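작은 장난감의 수납, 칸막이 대신 쟁반

거실 수납 특집 3회

작은 장난감은 수납 단위로 다루기 어렵다. 블록은 각이 져 있어 빈틈없이 쌓이지만 공은 구르고, 봉제 인형은 눌린 만큼 다시 부푼다. 셋을 한 용기에 넣으면 용적 계산은 대체로 맞지 않는다.

편집부는 3월 한 달 동안 세 가지 방식을 비교했다. 뚜껑이 있는 깊은 상자, 칸이 나뉜 서랍, 높이가 낮은 금속 쟁반이다. 상자는 Vinholm의 적층형, 서랍은 Bollura의 3단형을 썼고 쟁반은 Treloar의 직사각형 제품으로 정했다. 쟁반의 무게는 895g, 바닥에서 테두리까지의 높이는 88mm다.

깊은 상자는 담는 양에서 앞선다. 다만 아래쪽 물건을 꺼내려면 위쪽을 들어내야 하고, 이 과정에서 공이 먼저 빠져나온다. 칸막이 서랍은 분류가 명확한 대신 칸보다 큰 물건이 하나만 있어도 체계가 무너진다. 지름 88mm를 넘는 공은 서랍이 닫히지 않았다.

쟁반은 분류를 포기하는 방식이다. 물건을 한 겹으로 깔고, 겹치더라도 두 겹을 넘기지 않는다. 위에서 내려다보면 대부분의 내용물이 확인되므로 뒤적이는 시간이 줄어든다. 단점은 면적이다. 같은 양을 담는 데 상자보다 넓은 자리가 필요하고, 선반에 올릴 경우 위 칸과의 간격을 245mm 이상 확보해야 손이 편하게 들어간다.

채우는 순서도 결과에 영향을 준다. 각진 블록을 모서리에 먼저 두고 공을 그 사이에 끼우면 쟁반을 옮길 때 구르는 폭이 작아진다. 표면에 돌기가 있는 공은 매끄러운 공보다 덜 미끄러져 중앙에 두기 좋다. 인형과 천 소재는 남은 틈에 넣는다. 마지막으로 천을 한두 장 덮으면 완충재 역할을 하고, 놀이에도 그대로 쓸 수 있다.
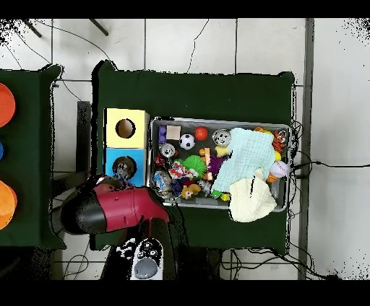
진녹색 천을 깐 탁자 위의 금속 쟁반. 축구공과 돌기 공, 블록이 함께 담겼고 오른쪽 절반은 연한 민트색 천이 덮고 있다.

바닥에는 얇은 천을 까는 편이 낫다. 금속 쟁반을 맨 상판에서 끌면 소음이 크고 긁힌 자국이 남는다. 편집부는 Rakadau의 면 원단을 재단해 썼으며 재료비는 2000원이 들었다. 세탁 후 수축을 감안해 가로세로에 여유를 두고 자른다.

쟁반은 마른 천으로 닦고, 물로 씻었다면 테두리가 접힌 부분의 물기까지 제거한 뒤 다시 채운다.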